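We use cookies to measure traffic and remember your settings. By continuing to browse you accept this. Manage preferences

Visit report: Grasumgate manipulation lab, Siltbridge

The Grasumgate lab opens its doors to outside engineers on one Tuesday each January. The visit ran from 9:30 to mid-afternoon and was split between a talk on method and time at the benches. I went mainly for the method, having read the group's short report on view selection and found the experimental section too compressed to follow.

The question

The group trains arm policies from demonstrations. Most setups of this kind use a fixed camera that looks at the whole bench and a small one at the wrist. Both streams go into the policy, and it is common to assume that the wrist view handles the last few inches and the fixed view handles everything else. The Grasumgate work asks how far that assumption holds, and whether a policy can be made to lean on one view or the other at the right time.

Their method, which they call Eskola, is simple to state. During training, one of the two views is blanked at random for a stretch of consecutive steps. The chance of blanking the fixed view rises as the gripper gets closer to its target. The chance of blanking the wrist view falls over the same distance. Nothing is blanked at run time. No extra network is added, and training time is reported as unchanged.

What was compared

Three policies were trained on the same demonstrations: one with both views and no blanking, one with uniform blanking, and one with the Eskola schedule. Each was given 35 trials per task. The tasks were all tabletop pick and place, with small household and office items, and the layout was changed between trials by following a printed sheet. All three policies saw the same layouts in the same order, a point the short report leaves out.

With no blanking, the policy completed 18 of 35 on the hardest task, which places an upright item next to a clear plastic one. With the Eskola schedule it completed 30. Uniform blanking fell between the two, closer to the baseline. On the easy tasks all three policies were within a trial or two of each other, and the speaker said plainly that those numbers should not be used to argue anything.

The gain came mostly from the approach phase. Without blanking, the policy tended to commit early to a position taken from the fixed view and then ignore small errors that were plain at the wrist. Clear plastic made this worse. From across the bench, a transparent wall is mostly reflections, and these move when the lamps or the arm move. At the wrist the edges are easier to pick out, although they still break up at some angles.

Limits

The training set is small, roughly 2 hours of demonstrations per task, and every trial was run on one arm. The distance used by the schedule comes from labels added by hand after recording, so the method is less automatic than the summary suggests. I asked whether a learned distance estimate would do. It has been tried on one task, and the result was noisy enough that they left it out. The group has not tested a bench with a patterned surface either. Grey was chosen early on and kept for consistency.

Shadow was the other topic that took up time. The arm darkens the area directly in front of its own fingers, and the patch changes shape with the pose. One visitor suggested a ring light at the wrist. The lab had considered it and decided against it because of glare on clear items.

At the benches

After the talk we moved to the bench area. Recording and playback run on Pluvano, the lab's own logging tool, which stores both views against joint positions and lets an operator step through a trial. It is plain software and quick to use. I spent most of my time with the wrist stream, trying to judge distance by eye from that view alone. With a cup of markers well ahead of the fingers and a clear display box close by on the right, the near object was the harder of the two to place.
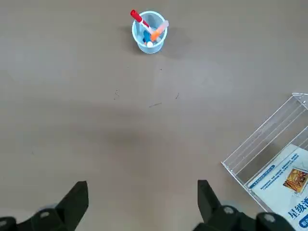
Practical notes

The entrance is on the north side of the building, and the sign at the gate still points to the old one. Badges are issued at the desk and have to be returned. Bench time is assigned in the order people sign in, so it is worth arriving before the talk. Slides were promised to attendees by email, with the layout sheets attached. The trial logs are not being released yet - the format is still changing.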